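Search this site
Search

The case for the metal café chair

7 Apr 2018
By the Clutthorpe Table columnist

There is a bakery on the main street in Clutthorpe that replaced its chairs last July. The old ones were padded, with a low round back and a seat you sank into. The new ones are metal. A good many regulars complained, and a few still do. I think the bakery got it right, and I think more small places should do the same.

Start with the room. Most cafés in this town are in old shop units, long and narrow, with a counter taking up one side. The bakery has 522 square feet for customers, and that includes the path to the restroom. A padded chair with a wide back takes up the space of a chair and a half. You end up with fewer tables, or with tables so close that one person has to stand up before another can leave.

Then there is cleaning. People eat croissants in these chairs. They bring children who eat half a muffin and sit on the other half. Fabric holds on to all of that. A painted metal chair can be wiped down between customers with a damp cloth, and the crumbs fall through the gaps to the floor, where a broom can get them.

What I care about most is how a chair moves. You do it every time you sit down and every time you get up, and hardly any thought goes into it. A good café chair has a back you can get your hands on. The old padded ones had nothing to hold, so people shoved them with a knee or dragged them by the seat.

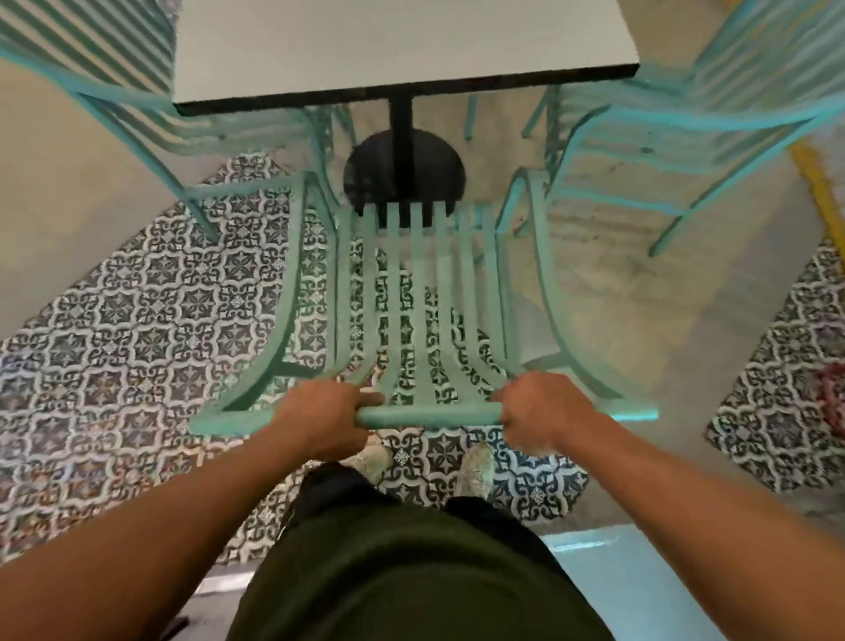 Two hands on the top rail, and the slatted back leaves the floor tile in view.

A single table leg helps too. With a center post and a round base there are no corner legs for the chair to knock against on its way in. I have eaten at plenty of four-legged café tables and my shins remember most of them.

The complaints deserve an answer. Metal is cold in winter, and it is hard after the first hour. Both are true. Cushions would fix it, and I would like to see a basket of them by the door for people who want one. Noise is the better complaint. Metal on tile makes a scrape that carries through a whole room, and at lunch it can be hard to talk over. Rubber feet take care of most of that, but they wear out and have to be replaced, and many owners let it go too long.

Cost comes up as well. The bakery paid $1091 for its chairs, secondhand, from a place in Boyer that was closing. The padded ones had lasted four years before the seams went. I expect the metal ones to outlast the lease.

Some people want a café to feel like a living room. I have a living room. When I go out for coffee I want a clean seat, a steady table and enough space to get past the next person — and I don't mind if the chair tells me when it is time to go home.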